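Reiko Ikeda
Feb 16, 2018

1/ Right, school bag thread, as promised to the three of you who asked after I moaned about it at the gate. Settle in with a cup of tea, I'm not known for being brief.

17 comments · 4 shares

2/ My daughter's pink backpack has done a year and a half of daily duty. It has been to school, to swimming, to my mother's, under the seat of every bus in town, and (once, memorably) into a hedge. I've been meaning to give it a proper going over since the start of term.

3/ I did think about a new one. My brother-in-law Kiyoshi swears by the Tedix ones his boys have, and they are lovely, but she adores this bag and cried at the mere suggestion. So cleaning it is!

6 comments

4/ First job is always to empty it, and I mean properly. Pull every pocket open and have a good feel in the corners. I found two hair bobbles, a letter about a July trip that had long since happened, half a rice cracker and a very nice pencil sharpener she'd told me was stolen.

5/ Then shake it out over the bath or out of the back door. Mine gave up what looked like 2000 crumbs and a fair bit of playground. A soft dry paintbrush is marvellous for getting along the zips, much better than the hoover nozzle, which only ever wants to eat the lining.

9 comments · 2 shares

6/ For the washing itself I don't use the machine any more. I did that with her nursery bag and the padding never sat right afterwards. A washing-up bowl of lukewarm water, a squirt of ordinary washing-up liquid and an old toothbrush, and you go along the seams a few inches at a time. It's rather soothing with the radio on.

7/ The seams are where the dirt lives, so start there and leave the big flat bits for later. Pale trims show everything, poor things. Clear plastic windows only want a damp cloth, please don't scrub them or they go cloudy.

11 comments

8/ Do lay the bag down flat and unzip the main part as wide as it'll go before you start, so you can see the edges of the lining as well as the front. I always forget how grubby it gets along there, where little hands go in and out all day.

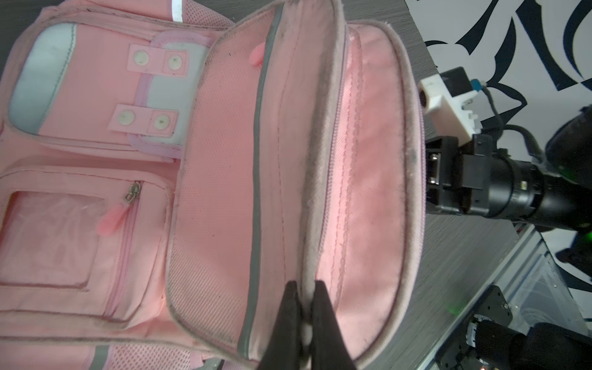
9/ DRYING. Upside down on the airer, every zip open, nowhere near the radiator. Leave it a full night, and longer if the padding still feels cool when you press it. I tuck an old tea towel inside and change it before bed.

5 comments · 1 share

10/ Someone asked about stiff zips. Rub a plain candle stub up and down the teeth, run the slider back and forth a dozen times and wipe off any bits. My mum did it on our anoraks and I've never found anything better.

11/ And if you have a trick for biro on pink lining, do please put it in the replies. I've tried milk, I've tried hairspray, and the biro is still winning.

23 comments · 8 shares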